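La pince qui ne voulait plus lâcher

Depuis une semaine je cherche une panne sur notre poste à deux bras, à Ponmont. Je la raconte ici dans l'ordre, car je n'ai pas trouvé grand-chose en français sur ce sujet et cela m'aurait bien aidé.

Le programme est simple : prendre de la vaisselle, la déplacer, ouvrir la pince, revenir en position d'attente. Sur 14 essais mercredi, la pince est restée fermée 5 fois. Le bras, lui, continuait son mouvement comme si tout allait bien.

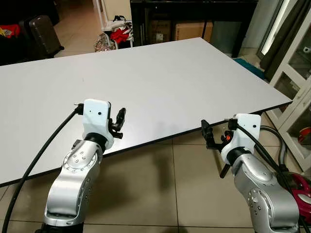
J'ai d'abord accusé mon propre code, ce qui est une bonne habitude chez moi. J'ai relu la séquence deux fois, puis j'ai fait bouger les bras à vide, sans aucun objet. Pas une seule erreur pendant toute la matinée. Le défaut venait seulement quand le poignet tournait beaucoup, par exemple pour saisir une tasse par le bord.

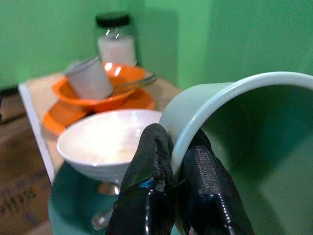
Ce que dit le journal

Le contrôleur Thaler écrit une ligne à chaque perte de communication. Je ne la voyais pas, parce que mon filtre cachait les messages de ce niveau. Quand j'ai enlevé le filtre, c'était clair : la liaison avec la pince tombait un court instant, et l'ordre d'ouverture envoyé à ce moment était perdu. La pince gardait alors la dernière consigne, donc serrer.

J'ai pensé au câble. Bras arrêté et moteurs coupés, j'ai plié doucement le câble Sallard près de son connecteur, et la liaison est tombée tout de suite.

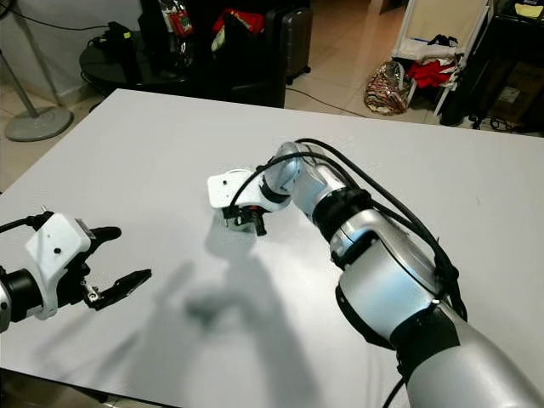
Il me faut aussi avouer une imprudence. Lors d'un des premiers blocages, j'ai voulu retirer la tasse à la main sans appuyer sur l'arrêt d'urgence. La liaison est revenue, la pince s'est rouverte d'un coup et le bras est reparti vers moi. Je n'ai rien eu, mais j'ai eu peur. Maintenant on coupe d'abord, on touche après.

Pour la réparation, j'ai commandé un câble plus souple et je laisse plus de longueur au poignet. Dans le programme, le bras attend la confirmation d'ouverture avant de bouger ; s'il ne la reçoit pas, il s'arrête et affiche un message. Il me reste à comprendre pourquoi le défaut était plus fréquent l'après-midi. Si quelqu'un a déjà vu cela avec un Thaler, les commentaires sont ouverts.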